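Home | Contents | Previous chapter | Next chapter | Glossary

Chapter 4
Heat in the Home

Last updated: October 18, 2025

Most of the energy used in a house ends up as heat. Some of it is wanted, as in a radiator or an oven. The rest comes from lamps, televisions and chargers, and it warms the room whether anyone has asked for it or not.

In Chapter 3 we dealt with temperature and how it is measured. We now turn to how heat moves from one place to another. There are three ways: conduction, convection and radiation. You will need to tell them apart before you start the practical work in Section 4.3.

Conduction takes place when a warm object touches a cooler one. A metal spoon left in a pan of soup at 80 °C soon becomes hot at the handle. A wooden spoon does not, as wood is a poor conductor.

Convection happens in liquids and gases. Warm air is less dense than the cool air around it and rises – this is why the upstairs rooms in the Shemweta house, which we follow through this chapter, are warmer than the hall on an August evening.

Radiation needs no material to travel through. Heat from the Sun reaches us across empty space, and the heat from a glowing wire crosses a small gap of air in the same manner. Dark, dull surfaces take in radiation well. Pale, shiny ones reflect much of it.

In many appliances all three are at work together. A bread toaster heats mainly by radiation, although some heat is carried off by the air rising through the slots, and some is conducted into the casing.

Before reading on, write down five things in your kitchen that give out heat. Keep the list, as it is used again in Exercise 4.2.

Reader comments

Halima Makokha: Is the spoon test meant to be done at 80 °C? Our tap only gets to 25 in the lab.

Njoroge Obura: You need a kettle for it, see the safety note in 4.3.

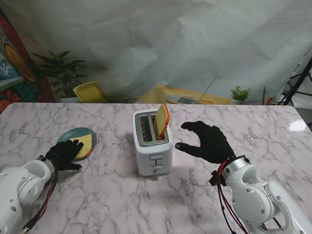
Joyce Lukumay: Could the part on radiation say more about shiny surfaces? My class kept asking why foil works on both sides.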